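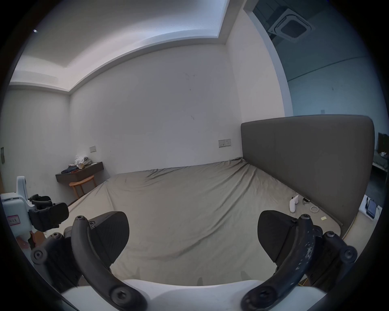 Bitura Bedding Set, student project data card

Version of 2018-03-30

Summary

Bitura is a set of recordings made by the Prident robotics club for its spring term project. Club members worked with hand-held grippers on one household job, handling a cloth on a bed. The set holds 1093 episodes, of which 900 are for training and the rest are held out. It was put together so that the project team could train a small policy on fabric without having to write a cloth simulator first.

What is in an episode

Each episode has one video stream per gripper, one head-view stream, the opening width of each gripper, and a text label. Episodes start when the operator presses the start key and stop when the cloth is released. Streams share one clock. The usual failure is a dropped head-view frame, and those episodes are marked in the index with the flag head_gap.

The task

The operator takes a blue cloth by two corners, one gripper to each corner, and lays it over the fitted sheet. The far side of the bed is against the wall, so all the work is done by reaching across. The cloth sags between the grippers while it is held up, and the middle of its top edge hangs lower than the corners. The label lists three phases: grasp, carry, lay.
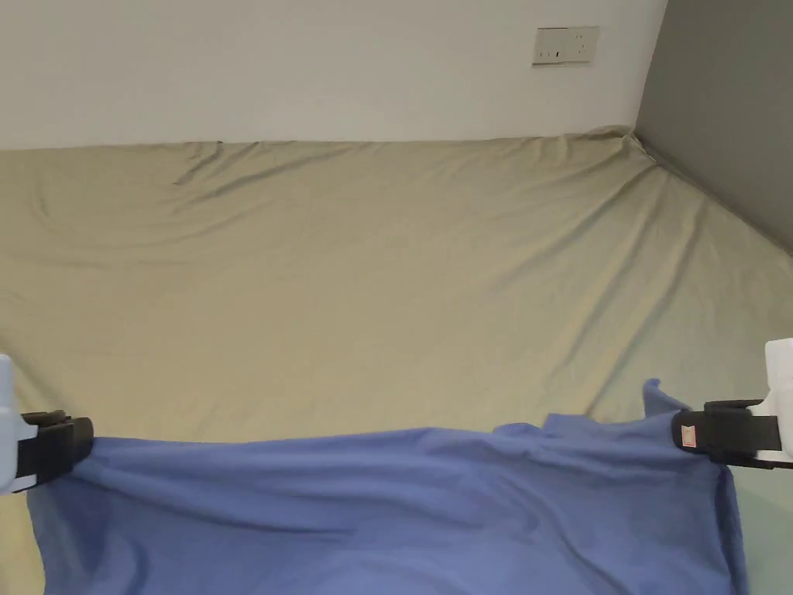 Folder layout

episodes/ has one folder per episode, numbered from 0001
index.csv has the label, length and flags
calib/ has lens files for the gripper cameras
splits/ has train.txt and heldout.txt

The loader is in the Pathak repository, under tools/read_episode.py. It needs the lens files. The gripper cameras have a very wide view and straight edges come out curved, so any code that measures the cloth should undistort first.
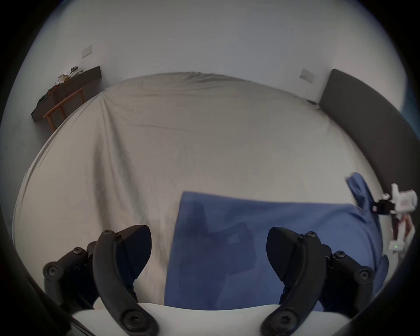

Undistorting one episode takes 7 seconds on the club desktop. If you only need the gripper widths, pass --no-video and skip it.

Known problems

In 71 episodes the phase labels are late. They are listed in late_labels.txt and we plan to fix them in April. Some episodes have small items left on the sheet. We kept them in, and they are not labeled. All recordings come from the same room, so do not expect a model trained on this set to work on another bed without more data.

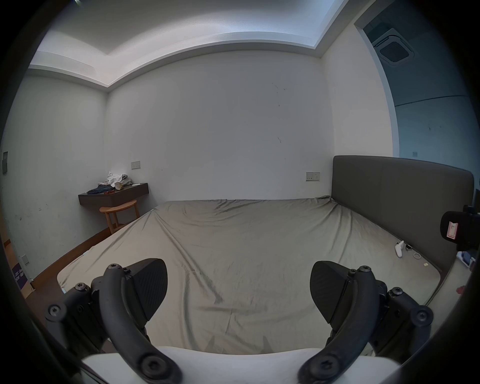

Gripper view with the fingers open, fitted sheet and headboard behind.

Use

Members of Prident and the Eltum summer class may use the set for coursework. Please keep heldout.txt out of training, including for tuning. Send corrections to the labels as a pull request against index.csv, with the episode number in the title.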